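수납용품 내구성 및 사용성 평가 참여 가구 모집 공고

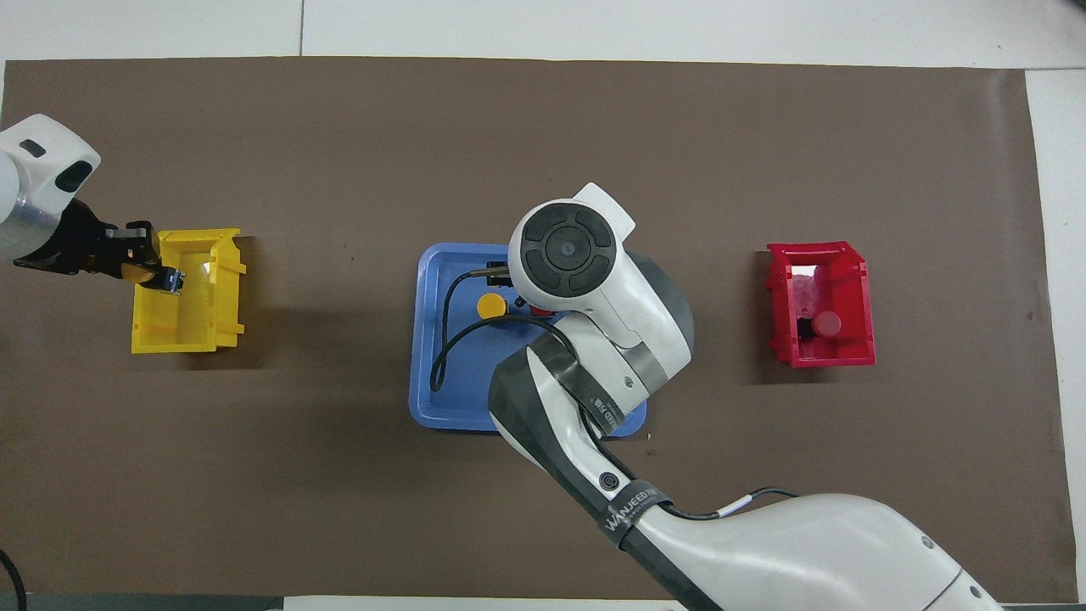 갈색 매트 위에 놓인 노랑, 파랑, 빨강 플라스틱 용기

등록일 26/10/2025 | 작성 Fiteveck 생활용품시험실

1. 모집 개요

Fiteveck 생활용품시험실은 가정용 플라스틱 수납용품의 장기 사용 특성을 조사하기 위하여 참여 가구를 모집한다. 조사는 실제 주거 환경에서 동일 제품을 일정 기간 사용한 뒤 변형, 변색, 표면 마모, 냄새 잔류 여부를 기록하는 방식으로 진행한다. 시험실 내 가속 시험은 1차 조사 기간에 종료되었으며, 이번 모집은 가정 사용 단계인 2차 조사에 해당한다.

모집 규모는 40가구이다. 지원 가구가 모집 규모를 초과하는 경우 주거 형태와 세대 구성의 비율을 맞추어 선정하며, 접수 순서는 선정에 반영하지 않는다.

2. 조사 대상 제품

조사 대상은 뚜껑이 없는 개방형 용기와 얕은 트레이이며, 제품은 Tondgate에서 공급한다. 가구별로 배정되는 품목과 색상은 시험실에서 지정한다. 참여 가구는 색상을 선택하거나 다른 가구와 제품을 교환할 수 없다.

재질은 폴리프로필렌과 고밀도 폴리에틸렌 두 계열이다. 재질 정보는 조사 기간 중 참여 가구에 고지하지 않으며, 종료 후 결과 요약본에 기재한다. 용기 바닥면에는 개체 식별용 번호가 각인되어 있다. 번호가 마모되어 판독이 어려운 경우 임의로 덧쓰지 말고 시험실에 통지한다.

3. 조사 기간 및 일정

조사 기간은 제품 수령일 다음 날부터 19주이다. 수령일은 가구마다 다를 수 있으므로 종료일 또한 가구별로 산정하여 개별 통지한다.

- 서류 심사: 접수 마감 후 2주 이내
- 사전 안내 교육: 1회, 90분, Woverberg 시험동 2층 교육실
- 제품 배송: 사전 안내 교육 이수 후
- 중간 점검: 7주차, 13주차 (제품 회수 없이 사진과 기록지 제출)
- 최종 회수: 19주차 종료 후 5일 이내 택배 회수

사전 안내 교육은 온라인으로 대체할 수 없다. 교육에 불참한 가구는 예비 가구로 교체한다. 가구원 중 기록 담당자 1인만 참석하면 된다.

4. 지원 자격

다음 조건을 모두 충족하여야 한다.

가. 만 19세 이상의 기록 담당자가 있는 가구
나. 조사 기간 중 이사 또는 2주를 초과하는 장기 부재 계획이 없는 가구
다. 주방, 욕실, 세탁 공간 중 두 곳 이상에 용기를 둘 수 있는 가구
라. 사진 촬영 및 파일 전송이 가능한 기기를 보유한 가구

수납용품의 제조, 유통, 판매업에 종사하는 가구원이 있는 경우 지원할 수 없다. 8월에 종료된 예비 조사에 참여한 가구도 이번 모집에서는 제외한다. 반려동물이 있는 가구는 지원 가능하나 지원서에 동물의 종류와 마릿수를 기재하여야 한다. 기재 내용은 긁힘 및 물림 자국을 별도 항목으로 분류하는 데 사용한다.

5. 참여 가구의 수행 사항

가. 배정된 용기를 지정 공간에 두고 평상시와 같이 사용한다. 사용 빈도를 인위적으로 늘리거나 줄이지 않는다.
나. 주 1회 기록지를 작성한다. 기록 항목은 적재물의 종류, 최대 적재량 구간, 세척 횟수, 세제 종류, 직사광선 노출 여부, 낙하 발생 여부이다. 1회 작성 소요 시간은 10분 이내로 설계하였다.
다. 세척은 중성세제와 미온수를 기준으로 한다. 식기세척기를 사용한 경우 세척 코스와 건조 방식을 함께 기록한다. 염소계 표백제를 사용한 경우에는 희석 비율과 침지 시간을 적는다.
라. 균열, 파손, 테두리 휨이 발견되면 사용을 중단하고 48시간 이내에 해당 부위를 촬영하여 제출한다. 파손품은 폐기하지 않고 보관한다.
마. 사진은 무늬가 없는 바탕 위에서 촬영한다. 자를 용기 옆에 두어 치수를 확인할 수 있게 하고, 보정 기능과 필터는 사용하지 않는다.

용기에 스티커를 붙이거나 유성펜으로 표기하는 행위는 표면 측정에 영향을 주므로 금지한다. 식품을 포장 없이 직접 담는 용도로는 사용하지 않는다. 뜨거운 조리 기구를 용기 안이나 테두리에 올려놓아서도 안 된다.

6. 평가 항목

회수한 제품은 시험실에서 다음 항목을 측정한다. 측정 환경은 온도 23 ℃, 상대습도 50 %로 한다.

- 바닥면 평탄도 및 테두리 처짐량
- 표면 광택도 변화
- 색차(초기 측정값 대비)
- 손잡이부 및 모서리부 백화 여부
- 잔류 냄새 관능 평가

관능 평가는 시험실 소속 패널이 수행하며 참여 가구는 관여하지 않는다. 측정 장비의 교정은 Bagheri에 위탁한다.

7. 사례 및 비용

조사를 완료한 가구에는 사례비 388,000원을 지급한다. 지급은 최종 회수품의 확인이 끝난 달의 다음 달 말일에 이루어지며, 관련 법령에 따른 세금을 공제한다. 주간 기록지가 3회 이상 누락된 가구에는 누락 주차를 제외하고 일할 계산하여 지급한다.

제품 배송비와 회수 택배비는 시험실이 부담한다. 사전 안내 교육 참석에 따른 교통비는 대중교통 요금 기준으로 실비 정산하며 영수증 또는 이용 내역을 제출하여야 한다. 자가용 이용 시 주차권을 제공하되 유류비는 지급하지 않는다.

통상적인 사용 중 발생한 파손에 대하여 참여 가구는 변상 책임을 지지 않는다. 분실한 경우에는 분실 경위서를 제출한다.

8. 개인정보 처리

수집 항목은 기록 담당자의 성명, 연락처, 주소, 가구원 수, 주거 형태, 사례비 지급 계좌이다. 수집한 정보는 선정, 배송, 사례비 지급 목적으로만 이용한다. 미선정 가구의 지원서는 선정 결과 통지 후 30일 이내에 파기한다. 제출 사진에 가구원의 얼굴이나 우편물 등 식별 가능한 정보가 포함된 경우 해당 부분을 삭제하고 보관한다.

참여 가구는 언제든지 참여를 중단할 수 있다. 중단 의사를 통지한 날부터 7일 이내에 회수 일정을 안내하며, 그때까지 제출된 기록의 사용 여부는 중단 신청서에서 선택한다.

9. 지원 방법

지원서 양식은 Fiteveck 홈페이지 모집 게시판에서 내려받는다. 작성한 지원서와 용기를 둘 공간의 사진 2매를 같은 게시판의 접수란에 등록한다. 사진 파일명은 접수번호와 공간명을 붙여서 적는다. 우편 접수와 방문 접수는 받지 않는다.

접수 마감은 공고 등록일로부터 21일째 되는 날 18시이다. 마감 시각 이후 등록된 지원서는 심사하지 않는다. 결과는 지원서에 기재한 연락처로 개별 통지하며, 전화로 선정 여부를 확인해 주지 않는다. 문의 시에는 공고번호 762를 제시한다.

문의: Fiteveck 생활용품시험실 모집 담당 (홈페이지 문의 게시판) | © Fiteveck | 맨 위로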